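Como comparar duas garras no mesmo braço sem mentir para si mesmo

28 compartilhamentos · 3 comentários

Toda comparação de garras começa com a mesma frase: "vamos só trocar e ver qual é melhor". Já comecei assim. Terminei com uma pasta de vídeos, duas opiniões fortes e nenhum número que as sustentasse. O roteiro abaixo é o que uso hoje para comparar a Morura, de dedos chatos, com a Jerden, de dedos mais finos e preço mais gordo. Serve para qualquer par de garras paralelas que caiba no seu punho (o do robô, de preferência).

Passo 1: escolha objetos chatos

A tentação é testar com um ovo, uma taça de cristal e um morango, que rendem ótimo vídeo. Deixe isso para o pessoal do marketing. Para comparar garras você quer coisas fáceis de repor e diferentes entre si: uma maçã, uma lata de bebida e uma garrafa de água transparente. A maçã é redonda e não oferece duas faces paralelas a ninguém. A lata amassa e denuncia o excesso de força. A garrafa cede, gira, e ainda por cima é transparente, o que a câmera de profundidade recebe como ofensa pessoal.

Espalhe os três na mesa em triângulo, com folga entre eles. Se a garra precisa passar raspando na lata para chegar à garrafa, você está testando o planejador de trajetória e vai pôr a culpa nos dedos.

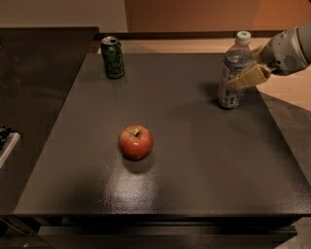

Maçã, lata e garrafa na mesa de teste, com os dedos da garra junto à garrafa.

Marque as posições. Fita fina serve, lápis em mesa clara serve, e quem tem mesa escura pode guardar as coordenadas no controlador, contanto que a mesa não ande. Ela anda. Confira a posição dela no começo de cada bateria.

Passo 2: congele tudo que não é garra

O mesmo braço, a mesma câmera, o mesmo controlador, a mesma versão do software. Uso um controlador Cronin e, no meu caso, congelar significou desligar a atualização automática, que tem um talento raro para rodar no intervalo entre a garra A e a garra B. Anote a versão mesmo assim.

Congele também a luz. Mesa escura parece uma escolha sensata até a lâmpada do teto fazer um reflexo branco bem na frente do objeto. O detector da Disora que eu uso já me devolveu uma "maçã" que era puro brilho, com confiança altíssima. Se não der para mudar a luminária, pelo menos não mude mais nada: feche a cortina e faça as duas baterias sob a mesma iluminação. Comparar uma garra às dez da manhã com outra às cinco da tarde é comparar o sol.

E não esqueça da sombra do próprio braço. Ela cai sobre a mesa, se desloca com ele e muda o contraste justamente na região onde você quer achar as coisas. Capture a imagem de detecção sempre com o braço na mesma pose de espera.

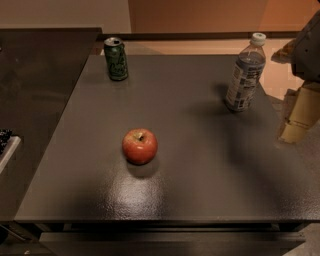 Passo 3: refaça a calibração do ponto de ferramenta

Trocou os dedos, trocou o ponto de ferramenta. Parece óbvio, e é o erro que mais encontro, inclusive no meu histórico. Na minha primeira rodada, a Jerden perdeu feio porque eu tinha deixado carregado o deslocamento da Morura. Os dedos fechavam acima de onde deviam, com elegância e sem nada no meio.

A sequência que funciona:

1. Monte a garra e aperte os parafusos com torquímetro.
2. Meça o ponto de ferramenta outra vez, mesmo que a ficha técnica traga o valor.
3. Atualize massa e centro de massa no controlador.
4. Faça uma aproximação lenta a cada objeto e pare antes do contato.
5. Só então feche os dedos.

O item 4 é o que todo mundo pula. Na aproximação lenta dá para ver se um dedo chega antes do outro. Quando chega, a garrafa é empurrada antes de ser presa, tomba um pouco e a pega sai torta. Depois você abre a planilha, vê "falha" e conclui que o material do dedo não tem atrito. Tinha. Faltou centralizar.

Passo 4: defina sucesso antes de começar

Escreva a definição num papel e cole na parede. A minha: o objeto sai da mesa, fica suspenso por 3 segundos e volta à marca de pé. A maçã está dispensada do "de pé". Tudo que não cumpre isso é falha, incluindo o caso "quase", o caso "mas foi culpa da rede" e o caso "se eu não estivesse olhando teria dado certo".

Registre também o tipo da falha, numa lista curta:

– não tocou
– tocou e empurrou
– prendeu e escorregou
– prendeu e amassou

Vale muito mais que a taxa de sucesso. Duas garras com a mesma taxa podem falhar de jeitos opostos, e um deles talvez você resolva com uma tira de borracha.

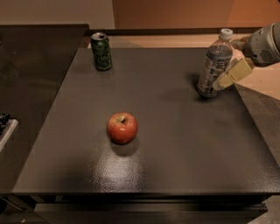 Passo 5: alterne, e alterne de novo

Não faça todas as tentativas com uma garra e depois todas com a outra. A garrafa amolece de tanto aperto, o rótulo começa a soltar, a maçã ganha marcas. A segunda garra herda objetos piores e leva a culpa por isso. Faça blocos curtos e troque. É um tédio, sim. Um engate rápido ajuda – e acrescenta uma folga que você também terá de medir.

Reponha a garrafa a cada bloco e mantenha o mesmo nível de água. Garrafa cheia e garrafa pela metade são objetos diferentes para uma garra, mesmo que sejam idênticas para quem fez o cronograma.

Quantas tentativas? Eu tinha planejado 1,000 e parei em 1,321, porque perdi um bloco inteiro para um cabo mal encaixado e, por teimosia, refiz tudo em volta dele. Para escolher entre duas garras muito diferentes, bem menos resolve. Se a diferença só aparece depois de centenas de pegas, talvez a decisão deva ser tomada pelo prazo de entrega.

Passo 6: leia os resultados por objeto

A média geral esconde tudo. No meu teste, a Morura foi melhor na garrafa e a Jerden na maçã; na lata empataram, e as duas amassaram algumas. Fiquei com a Morura, porque meu trabalho tem mais garrafas do que maçãs. Se o seu for um pomar, inverta a conclusão e guarde o roteiro.

Os arquivos brutos ficam numa pasta com data, versão do software e nome da garra. A minha primeira se chamava "teste_final_novo2", e até hoje não sei qual das duas estava montada.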